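Skuvance hands the bin work to a robot, and the packing crew likes it

Print this article | E-mail to a friend
14 comments | 60 shares

7 May 2025

BRORLEY - Anyone who has spent a shift bent over a parts bin knows where it hurts afterward. At Skuvance, that job now belongs to a robot arm, and the people who used to do it are pretty happy about the trade!

The company began moving its bin picking over to automation this spring, starting with one cell at the back of the Brorley building. The arm reaches down into a metal bin, takes hold of a part and lifts it out, even when the parts are lying every which way. That last bit was the hard one. Older machines here needed everything lined up in trays first, and lining things up was a person's job too.

"I did that for years and my shoulders can tell you all about it," said Catarina Amaral, who moved from picking to running the cell after 2 weeks of training. "Now I set up the jobs, I watch the grips, I fix it when it gets confused. I go home and I still feel like cooking dinner."

No jobs were cut, according to shift lead Mohcine Benjelloun. The 30 people on the floor rotate through the cell, and anyone who wants the training gets it on paid time. Benjelloun was especially pleased with a recent shift when the arm made 867 picks - a best so far - while the crew caught up on orders for Diekmann, a longtime customer.

It still has off days. Parts that end up tight against a wall of the bin can be tricky, and the crew keeps a running list of problem spots on a whiteboard by the door. Amaral has added plenty of them herself, and she clearly loves it.

A second cell is planned for July, and the sign-up sheet for training is already full.

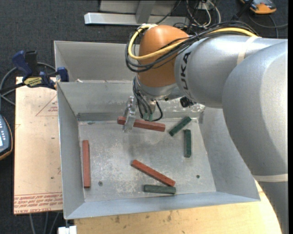

Contact the newsroom | Copyright 2025 Tamo | Back to top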